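01/09/2024, Olanbridge shop, arm bench

Swapped in the new finger pads and got back to the stacking script. Trevor wants blue on top, green in the middle, red at the bottom, so that's the order I'm sticking with!

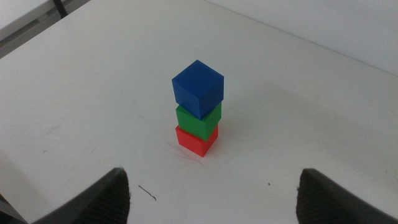 Blue, green, red, fingers open.

Wrist angle still bugs me. Dalia thinks the joint offset is stale (I think she's right, ugh), so next I want to compare against a flatter view out over the table toward the wall.

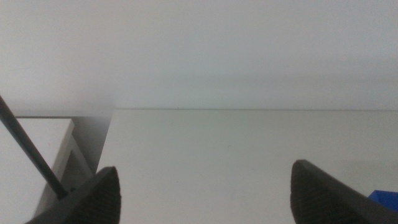 To do
Redo offset, 11 poses
Drop speed to 500
Ask Dalia for her Tokarz notes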